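The Inheritance

My uncle left the house to the bank, the truck to a man called Fero, and the poker set to me. I had played cards with him twice. Both times he won, and both times he explained to me afterward how I had helped.

Leidy Mamani, who was handling the estate, read me the relevant paragraph over the phone in the voice she uses for real property. "One set of chips, in case, complete," she said. "He underlined complete."

"Is it complete?"

"I'm a lawyer," said Leidy. "I don't open things."

So it came to me in May, taped shut inside a Foltix carton that had once held a space heater, and it sat in my hall for 17 days while I walked around it. Then my cousin Palumbo called. The family calls him by his last name, including his mother. Palumbo had heard I got the set. He wanted me to know he wasn't upset. He wanted me to know it for 30 minutes.

"There's money in it," he said finally. "Under the lining. He told me once at Naven Lake."

"He told you a lot of things at Naven Lake."

"He told me 1,805 dollars. Who makes up the five?"

I had to admit it was a good point. A liar would have rounded. That night I cleared the table, the big dark red-brown one that I bought for dinner parties and use for mail, and I opened the case.

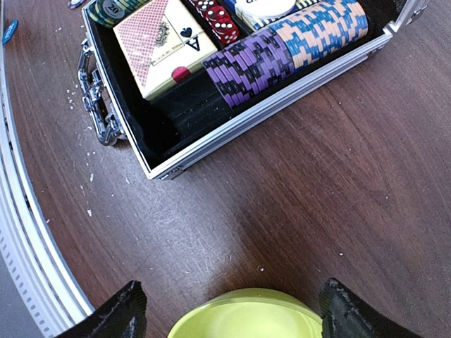
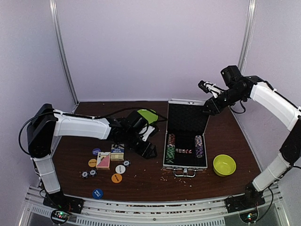
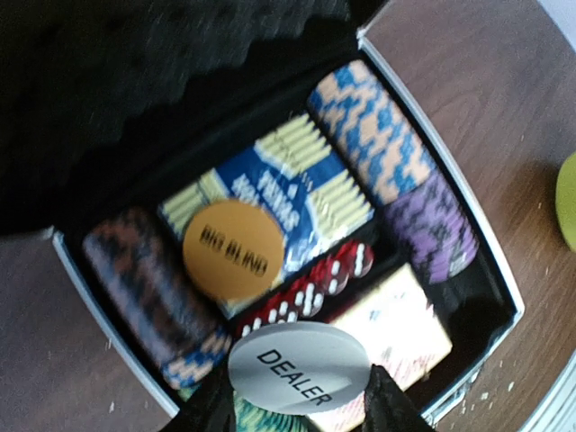
I am not a sentimental person, but I had expected to feel something, and what I felt was that he had been much neater than I was. The man ate soup out of the pot. He kept his tax returns in the oven. Yet every chip in the case lay on its side in its channel like a child at a very strict camp, and the dice had a slot of their own, though I never once saw him roll any.

I pressed on the foam in the lid. It pressed back the way foam does. I ran a thumbnail along the edge, found a place where it might have lifted, and stopped, with my uncle's voice in my ear telling me that a player who looks under things has already shown his hand.

Palumbo called again at eleven.

"Well?"

"Well what?"

"Is it there?"

I picked up the big blind button and turned it over a few times. It had never been my favorite position. You put your money in before you see a single card, and then everyone looks at you as if it were your idea.

"Come over and play for it," I said.

He was quiet long enough that I could hear his refrigerator.

"You know I'm terrible," he said.

"I know," I said. "So am I. Bring soup."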